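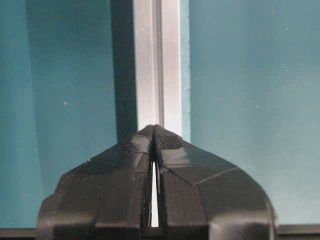 Call for Participants: Profile Assembly Study, Plestside Workshop

The Drorance Institute invites adults to take part in a study of how people handle, sort and join aluminum extrusion profiles. Sessions will be held in September at the Institute's workshop in Plestside. The study concerns the layout of workbenches and the wording of printed assembly instructions.

What participants will do

Each participant attends one session and builds a small open frame from cut lengths of profile, following a printed guide. A short interview follows. Hand tools and gloves are provided.

The profile has a silver finish and a narrow groove running lengthwise down the face. Participants will be asked to align the groove by eye before joining each piece.
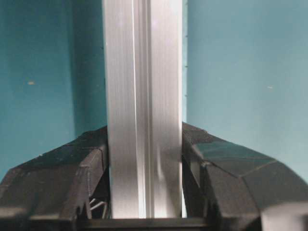
Who may apply

Applicants must be 18 or older and able to stand at a bench for the length of a session. No workshop experience is required. Employees of the Institute and of Šimek, which supplies the fasteners, are not eligible. A total of 43 places are available, of which 14 are reserved for residents of Tavness.

Payment

Participants receive $20 per hour and reimbursement of local bus fare. Payment is made by check at the end of the session.

How to apply

Application forms are available at the Plestside front desk and must be returned there by August 16, 2018. Please state any dates in September on which you cannot attend. Applicants will be notified of the outcome by mail.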